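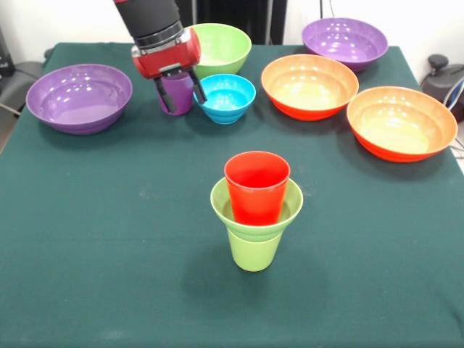
How to budget for a tabletop sorting cell

The arm is the line everyone remembers to put in the budget. The table, the mounts, the cables and the things the arm picks up usually get added later, on somebody's credit card. Work through the steps in order and you should have a request you can send in one piece.

Step 1. Write down the task before you look at prices

One sentence is enough. Ours was "move cups and bowls on a table, and stack the ones that match the request." That told us the reach we needed, the weight (almost nothing) and how wide the gripper had to open. Anjana Siriwardena, who wrote our first request at Lernetano, asked for quotes before doing this and got three arms that couldn't be compared with each other.

Step 2. Choose the gripper with the arm

Ask for the opening width in writing and measure your widest grasp against it. A two-finger gripper can take a bowl by the rim, so you may not need one that spans the whole bowl. Ask what replacement finger pads cost and put 2 sets on the list.

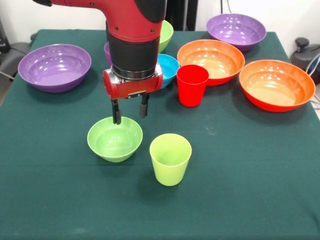
Filtitz Workshop Notes - Issue 488 - Page 50

Step 3. Price the table and what goes on it

Plastic cups and bowls are cheap, so buy spares in every color you plan to use. Colors get discontinued, and a near match can mean repeating work. A plain dark cloth cuts down on glare from the tabletop, though glossy bowls will still show the overhead lights. Buy a second cloth at the same time. They crease and wear.

Set aside $50 for the cloths and $400 for the table, brackets and fasteners. If you already own a solid table, keep the money in the line anyway until you have checked that it doesn't shake.

Step 4. Plan the cameras and cables

Decide where each camera goes before ordering cable. Measure along the route the cable will take, down the stand and across the floor, and add slack. A view from the side and a view from overhead will each lose something behind the arm, so most people end up wanting both. Stands need floor space too - mark their feet on the floor plan along with the table.

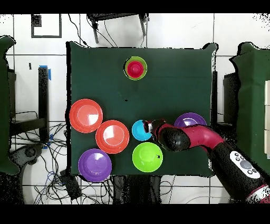 Step 5. Put the hours in

Setup time is a cost even when it comes out of salaries. List who will mount the arm, who will calibrate the cameras and who resets the table between runs. Taras Romaniuk keeps resetting as its own line, and it is often the biggest one on his sheet.

Step 6. Send it for approval

Put everything on a single page with the task sentence at the top. Mark which items have to arrive together. If your budget year closes in the summer, get the request in by May, and ask the supplier how long the quote holds.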